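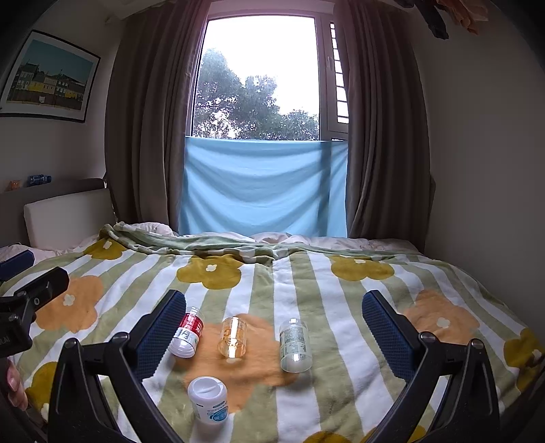 Murkberg Guest House Owners' Group
Minutes of the November meeting, back room at Pelberg library, 7:00 p.m.
Last updated: November

Present: Rania Ait Ali (chair), Lukian Hladun, Ehab Ashour, Essam Radwan, Ehab Ragab (minutes)

1. Last minutes
Approved. Lukian wanted "agreed in principle" changed to "discussed" under the parking item. Changed.

2. Fetport booking site
Essam went over the offer from Fetport. They would list all our rooms on one page, take the bookings, and charge each house $900 to join plus a cut of each stay. Their letter says members can expect 3,000 extra visitors to the page in the first season.

Rania asked what a visitor is. Essam said someone who opens the page. Rania said her cousin opens the page of a castle hotel most evenings and has yet to sleep in it. She asked how many of the 3,000 would book a room. The letter does not say. Ehab Ashour asked if any town our size had signed up, and Essam said Fetport mentioned "several" but would not name them before we sign. Lukian said that settled it for him.

Essam still thinks we should try it for one season, as the phone is ringing less each fall. Ehab Ashour agreed about the phone but not about the cure.

Vote put off. Essam to ask for names of two towns and real booking numbers, in writing.

3. Shared laundry contract
Ezzat have raised the price again and put it down to "market conditions." Two members had sheets come back gray. Ehab Ashour has gone back to doing his own and says the saving is small but the sheets are his. Ezzat's new contract has a 30 day notice period, up from a week, and a line about "reasonable wear" that none of us could get a clear meaning out of. Rania will not sign it as it stands. Ehab Ragab to write and ask what reasonable wear is.

4. Town welcome sign
The town is offering $2,000 toward a new sign on the Pelberg road. Lukian asked who reads it, given that most guests come by the other road. No answer. Rania to find out if the money can be spent on anything else. She doubts it.

5. Any other business
Essam's star rating inspection has been moved a third time. He is no longer cleaning for it.
Key to the back room must go back to the front desk, not the drop box.

Closed 8:40 p.m. Next meeting same room, if the heating is fixed.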